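4. What people told us about sorting at home

I should say up front that I came to this study as a household waste person, so I had opinions before we ever sent out a survey. I was pretty sure that people who sort badly at home do it out of laziness. Adesuwa had her doubts, and she kept telling me so all the way through the pilot. We ended up mailing 1,264 questionnaires to homes in the Effiong and Cotow districts and got 800 usable ones back, which for a paper survey with a stamp on it made me very happy.

The first thing we asked was where the sorting happens. Most folks said the kitchen, and then wrote a long note in the margin about how the kitchen is too small for it (we hadn't left room for notes, so they wrote up the sides and on the back). Color came up again and again. People like having a color for each kind of trash, and they get really annoyed when the color at home doesn't match the color at the curb.

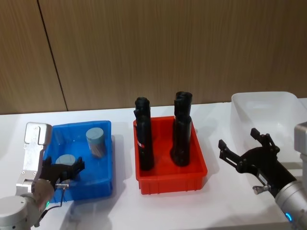
In Cotow the curb bins were swapped out in June, right in the middle of our mailing, and you can see it in the answers. Forms that came back early are calm. Forms that came back late are full of underlining! We kept both sets in, and I'd do the same again, but anyone comparing the two districts should keep that in mind.

4.1 The follow-up visits

We then picked 148 homes for a visit, and 83 said yes. I did the Effiong ones myself, mostly in the evenings, and I drank a lot of tea. The plan was to talk for twenty minutes. I don't think I ever got out in under forty, because once you ask someone about their trash they want to tell you about their neighbor's trash too.
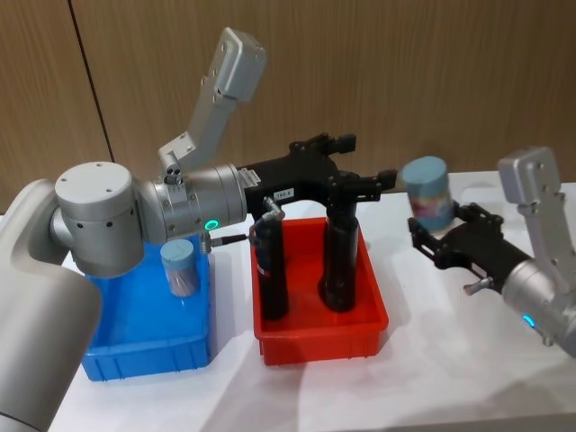 What struck me was how much of the sorting hangs on one person in the house. That person knows the rules, buys the bags, and puts things right after everyone else has gone to bed. If they're away for a week the whole setup falls apart. Our survey had asked about "the household" as if it were one mind, and I now think that was our biggest mistake. A few couples gave me completely different answers to the same question while sitting on the same couch.

Bags were the other surprise. We had one question on them and should have had ten. People run out, or the new ones don't fit, and then for a few days everything goes in together.
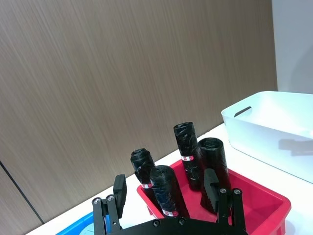
I went back through the forms with this in mind, and the word "bag" shows up in the margin notes more than "smell" does, and I would have bet good money on smell. Adesuwa coded the notes a second time without looking at my codes, and we matched well enough that I stopped worrying about it. Where we didn't match, we talked it over and mostly went with hers.

Figure 4. Containers of different colors set side by side on a tabletop.

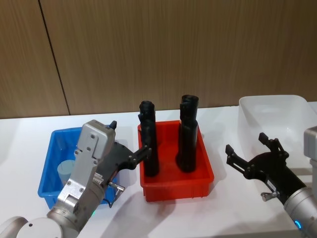

Onyekachi Edet
Lead author, Jundomau Household Waste Study

4.2 Limits

We only reached people who open their mail, and I have no good fix for that. The Brunix apartment blocks are thin in our sample too, as the mailboxes there are shared and a lot of envelopes went missing. I'd like to go back and knock on doors in Brunix before anyone uses these results to order new bins.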